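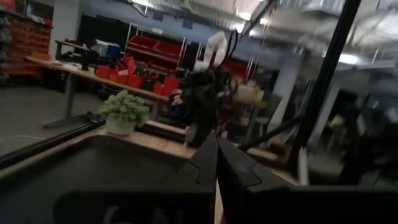 Martim Ramalho reckons it's the planner and wants the ticket moved to the Mivero board. I'm not so sure, so I'm leaving it open here for now!

**What I've tried so far**

- Replayed the same log 5 times with the planner switched off. The wrist pose still jumps, always as the second arm starts moving.
- Went back to the September build of Fandero. Same jump, only smaller (4 mm, it was 17 before).
- Turned off feature tracking on anything above the tabletop. No jump at all!

So my money's on the tracker grabbing points on the other arm and treating them as part of the room (it does love a cable). I've put a mask in using that arm's joint states, but they reach us 35 ms late and the edges leak a bit.

Next job is fixing the timestamps in the Brusard driver. Martim, could you send me your planner config anyway?

Status: open, with me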